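Can a robot do the boring chores in a small office yet?

I run the back room at a little repair shop, and my to-do list never shrinks: shift the big water jugs, roll the chairs back, check which lockers still have keys in them.

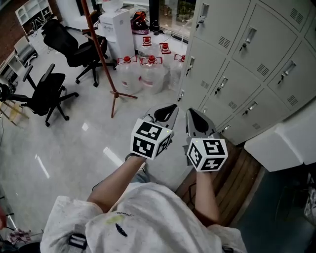

Answers

Graremora
Kind of, but not for your money! We had a Lulero floor unit on trial in September. It did fine on bare tile, then parked itself against a chair base 2 times before lunch. Lifting a full jug? No way. Ours couldn't even push one. Keys are worse, they're tiny and they swing when you touch them.

Hoekstra_fan
just hire a teenager lol

Flallon
Depends on the chore. Chairs, maybe (they roll, and you don't care if they end up a bit crooked). My cousin's shop paid $530 for a used arm and another $100 for a mount, and it sorts bolts into bins all day long. Ask it to open a locker door and it's lost. I'd get a $300 hand truck for the water and check back next year.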